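Wooden boards and play blocks: your questions

These are the things people ask us most often about the boards and block sets, and a few that we wish they would ask. The answers are by Mahtab Kermani and Andri Reisinger. We sell both, so read what follows with that in mind.

Do I need a board at all? Won't the floor do?

The floor will do. Blocks were stacked on floors long before anyone sold a board to go under them. A board earns its price if your floor is deep carpet, or if your table is slatted or full of holes and small things won't stand straight on it. If you have a flat table already, keep your money.

Is it one piece of wood?

No, and be wary of anyone who says theirs is at this sort of width. Ours are maple planks joined side by side. You can find the seams if you look along the surface, and in dry heated rooms you may be able to feel one with a fingernail. We don't call that a fault. If a seam opens wide enough to take the edge of a coin, we do, and you should write to us.

Mine has a knot and a swirly patch. Can I swap it?

You can, within the usual return period, but the next one may have two knots. We don't sort for plain grain. Golnar Golestani, who answers the post, once swapped the same customer's board 4 times before he went back to the first. 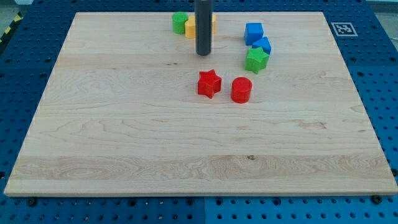
Maple is pale, and that is most of why we chose it for the boards. Strong colours are easy to find on it, for small children and for tired adults clearing up at seven in the evening. The green cylinder and the two blue cubes all stand out plainly against the blond wood, and so does the yellow piece beside the green. Whether this teaches a child anything, we couldn't tell you. We have read a fair amount that says it does, much of it written by people selling blocks.

Will colourful blocks make my child better at maths?

We doubt it. Hooman Rahimi taught infants before he came to work here, and his view is that blocks are good for an hour's peace and for arguing about whose tower it was. If a seller promises more, ask to see who was tested, and against what.

Which shapes should I start with?

Cubes and cylinders, a small handful of each. Big sets look like better value and then sit in the tub. The Brostetti starter bag is small on purpose. The large Nijs set is fine if you have several children and a lot of floor.

Does the colour come off?

We can't promise it never will. Wipe the blocks with a damp cloth and dry them straight away. Don't soak them, and don't put them in the dishwasher, whatever your neighbour says about hers. If a block leaves colour on the cloth, stop using it and send us a photo.

Are "natural" and "eco" oils worth paying extra for?

Read the tin. Those two words can mean very little. We tried a costly one from Indside and a plain one side by side on offcuts, and by April neither Andri nor Mahtab could say which was which. Any oil sold as safe for food surfaces is good enough for us. Put on a thin coat, leave it overnight, wipe off what is left.

Can I use the board for bread as well?

You can, but then it's a bread board. Knife marks catch crumbs and the blocks won't sit as flat afterwards. Choose one job for it.

My board rocks on the table. Is it warped?

Check the table first. Turn the board end to end; if the rocking stays in the same corner, it's the table. If it moves with the board, give it a few days lying flat, away from the radiator, and then write.

How do I order a spare block?

Quote part 944 for a single cube and 222 for a single cylinder, and tell us the colour. Spares go out through Skenonow, whose delivery estimates we have learned to treat as hopeful. Nima Shokri packs them and will tell you the real date if you ask.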